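Lotska arm, workshop notebook
September 4, 2023
Entry by Usha Thomas

Carrying on from the grip width problem. The real arm is still in pieces on the bench at Brunodcombe waiting for the wrist cable, so all of this is in simulation.

Changes since the last entry:

Kitchen model reloaded with the collision meshes Sânziana cleaned up. The old countertop mesh had a lip on the underside that the elbow kept catching on. Gone now.

Gripper limit set to 68 mm of travel. The previous value was copied from the wrong data sheet and let the fingers open wider than our printed ones can. Every pick before this one should be treated as suspect.

Finger friction lowered from 0.9 to 0.6. The higher number made everything stick, including things held by one corner.

Timestep left alone. I tried halving it in January and the only result was a slower run.

Test object is the blue bottle, bottom of the list because it is tall and has the nozzle on top. Approach is straight down with the fingers vertical. Side approach was rejected: with the base where it is, the forearm has to swing low over the counter and the planner fails more often than it returns a path.

Sequence is hover, descend, close, hold, lift. I paused at the hold step to check alignment before allowing the lift.

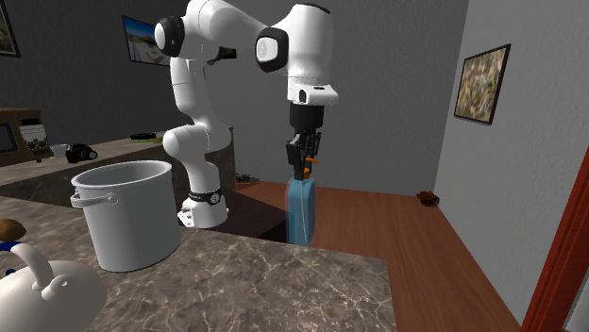

Paused at hold. Fingers closed on the bottle, wrist directly over it.

Alignment is good enough to leave. The nozzle sits just behind the fingers, which worried me, so I turned on contact display and checked. Contacts are on the bottle shoulders only. If a later version of the bottle has a wider nozzle this will have to be done again.

Results with the settings above: 92 attempts, 6 failures. Of the failures, four were planner timeouts and two were slips during lift. Both slips came from starts where the bottle had been placed at the far end of its random range. I have not narrowed the range. The arm will have to cope with a badly placed bottle at some point and I would like to know how it fails.

Not tested: anything on the countertop. The stock pot is the obvious next one, but the handle is curved and I do not have a grasp pose for it. Picking it by the rim may work. The rim is thick in the model and I need to measure it against finger travel first. The kettle can wait, the arched handle needs the wrist turned and joint limits on the real arm are not confirmed.

To do:
- Export joint log for the two slips, put in the Bendisum folder
- Rim thickness, stock pot
- Ask Naseri again about the wrist cable
- Save this configuration under a new name. Do not overwrite the old one, the comparison plots read from it

Note added by Sânziana Iordache: the friction value is still a guess. I have printed a pair of fingers with the rubber facing and can do a pull test with a spring scale once the bench is clear. Suggest no more tuning on slips until we have that number.

Agreed. Leaving it at 0.6 until then.

9 comments
Share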